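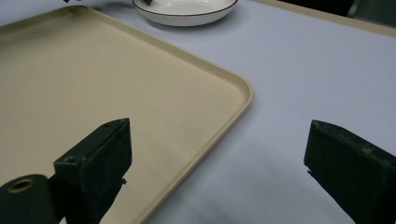 Figure 4. Tray and rimmed dish, with the dish on the table beyond the tray's far edge.

4.2 Does the tray save work?

The case for trays in shared dining rooms is usually put in one line: things that travel together take fewer trips. We have no quarrel with the line as far as it goes. Our doubt is about what gets counted as a trip. In the Urnance study the clock started when a person lifted a loaded tray and stopped when the tray was set down. Loading was left out, and so was everything that happened at the other end. A tray that has been carried to a table has not served anyone yet. The dish still has to come off it, or stay on it, and the choice between the two takes time that the study never timed.

Gowda avoids this problem by treating the dish and tray as one unit from counter to rack. That works for a canteen where people eat off the tray. It works badly for a room where the table is laid in the ordinary way, and most of the homes and day centers in our own sample lay the table. For these rooms we separate two resting places for a dish, which we call "on" and "beside." A dish is on when its base is supported by the tray. It is beside when the base is on the table, however close to the tray it may be. The distinction sounds fussy. Without it, though, a tidy-looking table and a finished job get the same score, and we suspect a good part of the reported gain comes from exactly that mix-up.
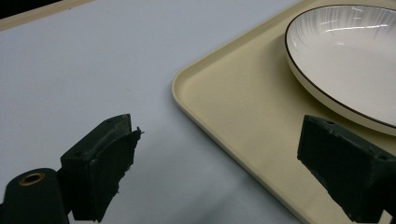 Sosina Hailu, reading an early version of this section, objected that the split was too clean: plenty of people leave a soup bowl on the tray on purpose, to catch spills, and to mark that down as unfinished work is to score them on somebody else's table manners. We accept the point about purpose. Our code records where the dish rests and says nothing about whether it ought to be there. Where a household told us it kept bowls on the tray by habit, we ran the comparison a second time without that household, and the direction of the result held while its size shrank. Readers may decide for themselves how much comfort to take in that.

A second doubt concerns the tray itself. It is large compared with what it usually carries, and once the dish is beside it, the tray goes on taking up table. In the notes from our May visits, people ate around it, stacked mail in it, or moved it to a chair and then had to move it again to sit down. None of these moves appear in the Urnance totals.
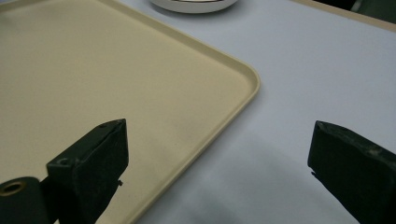

The Sketonell trials did log what they called idle trays, but only when the tray had been left for the whole of a meal, a rule so strict that it catches very little. We used a looser one. A tray counted as idle from the moment the last dish left it until it was next lifted, and by that rule idle time made up 62 percent of all the time trays spent on tables. We would not lean hard on the figure. It rests on just over 400 meals, and one day center supplied far too many of them.

What can be said with more confidence is narrower. Trays cut walking between kitchen and table. They add handling at both ends, and the added handling falls mostly on whoever clears up – in our sample, often a different person from the one who carried the food in. Odair Conceição raised the same worry about the Busell scoring sheet, which gives one total per meal and so hides who did what. We therefore report carrying and clearing apart in the tables that follow, and give no combined score.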